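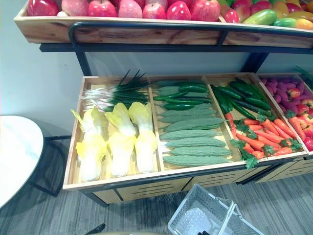

Slide 1. Two-tier produce display with artificial stock, apples and mangoes on the upper tray.

Speaker notes: Budgeting a grocery picking cell, Plelura planning session, Pelstead

Open with the scope. The request covers one picking cell for the Plivstead site. The fixture and the stock are line items in their own right and get approved with the arm.

Fixture. Lower crate is angled and split by wooden partitions. Point out the carrots, whose leafy tops hang over the front edge. Reach has to be specified to the back of each compartment and over the partitions, and to the upper tray. Ask vendors for reach at full payload. The brochure number is usually quoted unloaded.

Stock. Artificial produce keeps its shape between runs and does not spoil. It also weighs less than the real item in most cases, so payload figures taken from it are low. Budget a second set in real produce for acceptance week only.

End effector. Quote two types. Bitter melon and napa cabbage do not suit the same finger width. Tool changer is optional in year one; leave the mounting plate in the order.

Lead times, as quoted by Valcárcel:
Arm and controller: 10 weeks
Fixture: 3 weeks
Spare fingers: 7 days

Order the arm first. Fixture drawings can follow once the base height is fixed.

Acceptance. 102 picks across both tiers, baskets on the floor as the drop point. Floor-level drops use the most vertical travel, so put them in the contract wording.

Pause for questions on maintenance cover. Plelura has asked for parts and labor priced separately. Next slide: power and floor loading.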